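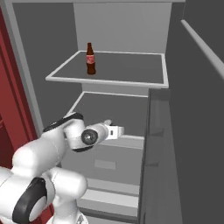

Rellarar, Holldale Robotics Workshop

December 2020

Entry: remote demonstrations in simulation, refrigerator task

The purpose of this session was to record demonstrations of the bottle task by remote control in the simulated kitchen, and to decide whether the recordings are fit to pass to the Morin training set. The task as written asks the operator to bring the bottle from the upper shelf to the lower compartment and to withdraw the arm without contact with the cabinet. The refrigerator door is open at the start of every run. Opening it is a separate task and was not attempted.

Fifteen demonstrations were recorded. Fourteen were kept. The rejected run was stopped by the operator after the wrist struck the front rim of the upper shelf and the bottle fell over. The file has been retained under the rejected heading and should not be deleted, as the Skasville group has asked for failed runs as well.

Procedure. The operator drove the arm with the hand controller, holding the clutch to move and releasing it to reposition the hand. Gripper position was recorded with respect to the robot base. Translation was scaled down by half near the cabinet. Without scaling, small movements of the hand were large enough to cause contact with the shelf.

Observations.

The low approach is a poor way to begin. With the gripper in front of the lower compartment and the bottle standing toward the left rear of the shelf above, the operator must back out, rise and then reach in again over the rim. Several runs contain a long pause at this point while the operator judged the clearance. These pauses were left in the recordings for now. Whether to trim them is a question for the next review -- a policy trained on them may learn to wait.

Depth was difficult to judge from the single fixed view. The lighting is flat and the bottle casts no strong shadow on the shelf, so there is little to show how far the fingers are from the glass. Two operators independently asked for a second view from the wrist. The request is reasonable and has been entered in the task list.

The drawer below the lower compartment was not used. Its handle stays in the task file as a possible target, and this caused one mistaken label, now corrected.

Nearly 100 further demonstrations are wanted before the February review. The start position will be raised for half of them, and the bottle placement will be varied along the shelf. The scaling value is to remain unchanged until that set is complete.

Outstanding: wrist view; decision on pauses; copy of the rejected file to Skasville.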